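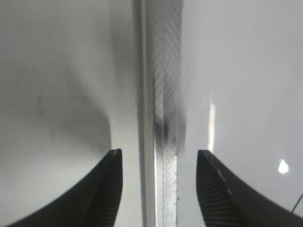

I have wiped down every inch of my sliding patio door and I still couldn't have told you, before this spring, what the track at the bottom of it looked like. You step over a thing for twelve years and you stop seeing it. Then one morning the door stuck halfway and I got down on my knees with a flashlight, and well, there went my Saturday plans to do nothing at all. Since then I've turned into a person who looks at long, narrow parts of things: tracks, channels, trims, edging, strips of every sort. A pale smooth band running beside a wider one full of slanted stripes, with one murky gray patch down toward the lower end, is exactly the kind of sight that stops me now. Is it grime? Is it a shadow? I want to go at it with a cotton swab and find out!

My own track was easier to read. It was dirt. I got out a layer of grit, a dog hair felt you could have made a hat from, and one earring I'd blamed on a hotel in Olmedo. The door slid like new for an afternoon and then stuck again, so I did what I should have done first and drove over to Rindach, where there's a hardware place that sells strip goods by the foot.

If you've never been in a store like that, go. The one I like is called Vornico, and it has a whole back aisle with 151 little bins of seals, glides, brush strips and edge trim (they number the bins, I didn't count). I went in for one roller and stayed until they were turning off the lights. Ribbed, flat, clear, frosted, some of it patterned so prettily I wanted it for no reason. I came home with 2 rollers, a length of glide strip and a piece of zigzag trim that is still leaning in my hall closet.

The fix itself took less time than the drive. Vacuum first, with the crevice tool. Then an old toothbrush and warm soapy water, working along the channel from one end to the other, and a rag wrapped around a butter knife for the corners. I went over any scuffs with fine sandpaper, 400 grit, very lightly. Let it dry all the way before the new strip goes down, and press it in as you go instead of laying out the whole length and hoping.

My neighbors in Wirnia have started sending me pictures of their shower doors. I've looked at all of them. Most need a toothbrush and an hour, and the one with the bent lip needs a new track, which I've already offered to pick up next time I'm in Rindach. I have to go back anyway. I measured the closet doors last night.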